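Ketchup

Ketchup is a thick table sauce, usually made today from ripe tomatoes, vinegar, sugar, salt and a handful of warm spices such as clove and allspice. It is eaten with fried potatoes, eggs, sausages and a great many other things, and in plenty of homes it is the one sauce that never quite leaves the table.

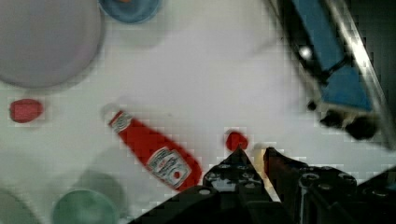

The name is older than the tomato version. English cooks of the eighteenth century used it for thin, dark, salty sauces made from mushrooms, walnuts or anchovies, and the word itself is often traced to a fish sauce of southern China and Southeast Asia. Tomatoes came into the recipe in the early nineteenth century and little by little pushed the others aside. A narrow neck over a wider base, with one label on the body and a smaller band under the cap, is a shape that many people now know as ketchup before they have read a word of it.

Home cooks have kept their own versions going all the same. In the hill town of Grumosska the tomatoes are cooked down in October, when the last of the crop is soft and sweet, and the pot is left on a low flame for most of the day with an onion and a stick of cinnamon in it. The Zuna style, from farther down the valley, is looser and sharper, and is really closer to a relish (though it would be a brave visitor who said so there). 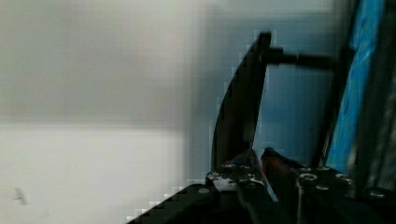 A small dark mark on a pale surface.

Ketchup is thick because of the pectin and fine tomato fibers left in it after straining. At rest these hold together like a soft gel, and a push or a good shake makes them let go, so that the sauce suddenly runs.
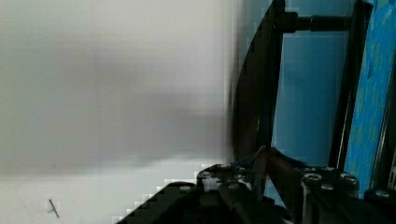
The same habit is a nuisance for bottlers, who have to keep the sauce moving if it is to fill evenly. The Leitner works began with a single kettle that held 200 liters, and for years it sold only a mild ketchup and a hot one, the second under the name Fakari.

Opened ketchup keeps well thanks to its vinegar and sugar, but it darkens slowly and loses some of its fresh taste. Whether it belongs in the refrigerator or the cupboard is a question on which families can differ very happily for generations.
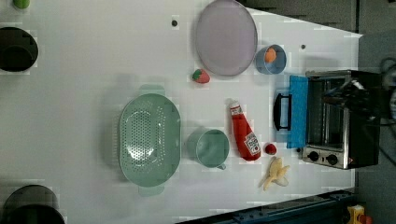 Melahat Eren writes that the cupboard is fine for a bottle that is emptied quickly, but that homemade ketchup, with less sugar and often less vinegar, should always be kept cold and finished within 28 days.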